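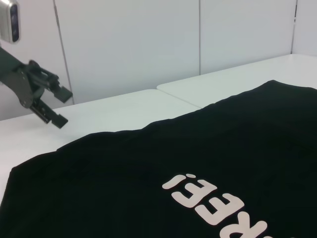 **NUNADER, January** — Korness, the clothing reuse service based in Nunader, will open a second sorting room this month and begin taking printed T-shirts from sports clubs, schools and event organizers across the Cisternas district.

The new room is on the ground floor of the former Tisico print shop. It will handle T-shirts only. Other clothing will still be sorted at the main site, where space for folded stock ran out last fall.

Korness took in 2,240 T-shirts last year, nearly twice the number it had planned for. Many were left over from events and had lettering on the front or back. Most secondhand shops in the district ask for plain shirts, so the printed ones stayed on the shelves the longest.

"People hear 'printed' and think nobody will want it," said Ruby-Lee Rewi, who manages sorting at Korness. "We have walking groups, painting crews and after-school clubs asking for them every week. What they need is a stack in the right sizes, folded the same way, so they can hand them out at the door."

Each shirt will be laid flat on a white table and checked for holes, stains and worn seams before it is folded. Dark shirts are checked on both sides, as marks are harder to find on black cloth. The lettering is checked for cracks and peeling. Shirts that pass are folded to one standard size and packed in bundles of 40, with a label giving the size range and main color. 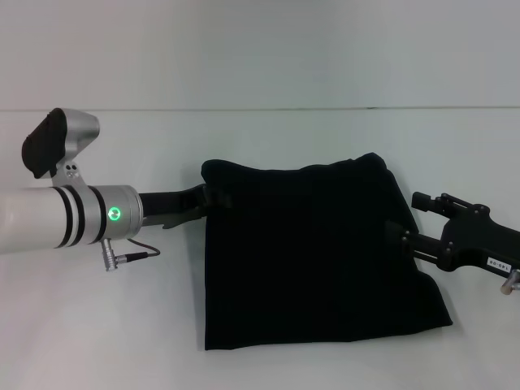 Large sizes are folded the same way as small ones, with the sleeves turned in first and the hem brought up to the collar. Korness settled on this fold after trying several others. It keeps the bundles square and lets the shirts stand on edge in a drawer or crate.

Shirts that do not pass will be cut into cleaning cloths and sold by weight to local garages and workshops. Buttons, zippers and hoods are not accepted in the T-shirt room — those items should go to the main site as before.

"We wanted the instructions for donors to fit on one card," said Lụa Võ, who set up the new room. "Wash it, dry it, turn it right side out. If the shirt is clean, we can do the rest."

Groups with more than 3 boxes are asked to call ahead so that table space can be set aside. Smaller donations can be dropped off without an appointment from 9 a.m. until noon on any day the room is open. Drop-off is free, and receipts are available on request.

Bundles can be ordered by clubs and community groups in Cisternas at the main Korness counter. Orders may be mixed by size but not by color.

**Contact:** Ruby-Lee Rewi, Sorting Manager, Korness, Nunader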